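April 1999 – Pacheco workshop, sermon recording project

Tape 20 of the Murnton pulpit series was cataloged this morning. The preacher's remarks on welcoming newcomers run longer than the printed text.
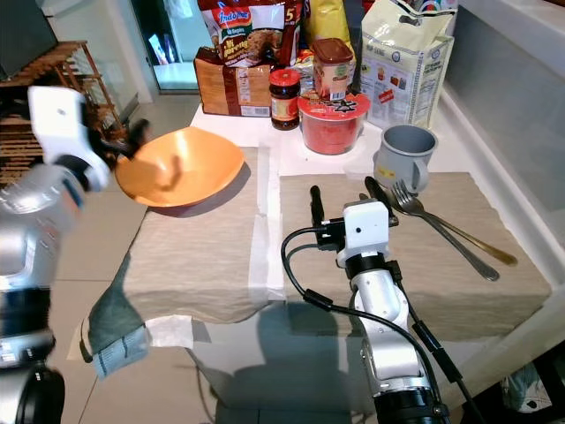
Orange bowl on the beige mat, left gripper at the rim.

Montserrat Vidal has compared the January transcript with the Emby parish copy – 75 lines differ, chiefly in the closing prayer. 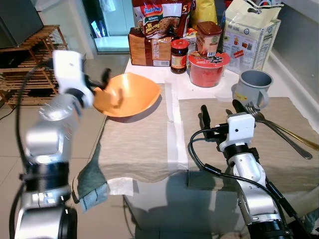 Both readings are to be kept, with the spoken version first. Hymn 168 is still missing its second verse.
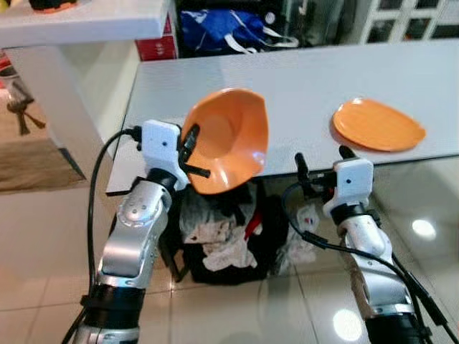

The Skoltetti index remains to be checked against the tape labels.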